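Wardrobe Week at Flanberg

Posted March 16, 2020

The Stustcombe branch of Wanigasekara Interiors has been refitting bedroom storage since August. The gallery covers our spring clear-out, when everything comes off the shelves, gets sorted and goes back in a better order. Flanberg has 107 apartments, and most of them came with the same kind of tall closet.

The job takes some 10 hours per apartment if the clothes are already clean. Longer if they are not.

How we sort

Dark clothes go together on one shelf. Light clothes go on the shelf above. Sweaters are folded flat, shirts are hung, and anything with a missing button goes in a bag by the door -- the bag gets emptied on the last day.

Small folded pieces are stacked with the fold facing out. It makes them easier to pull without upsetting the rest of the pile.

The bedroom 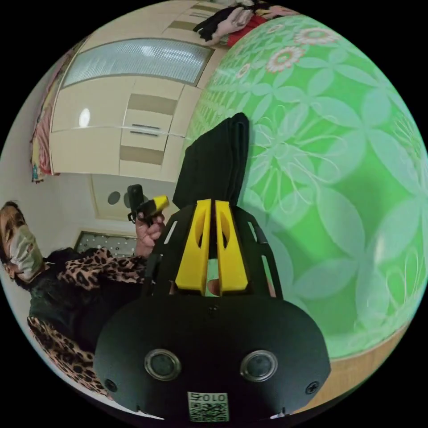
Black cloth, folded into a neat rectangle.

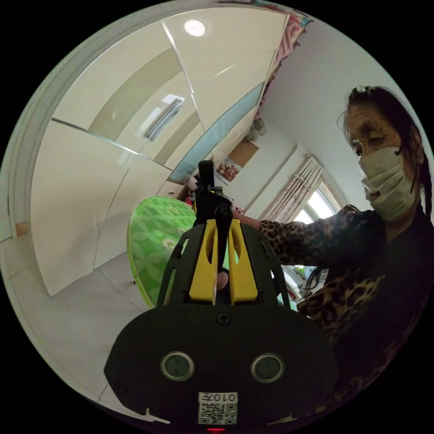

The tall white wardrobe, with the window showing in its glossy doors.

Care of glossy doors

Wipe with a soft damp cloth, top to bottom, then dry. Do not use scouring powder. Fingerprints show most near the handles, so do that part last.

The next gallery will cover the Turora hallway cupboards.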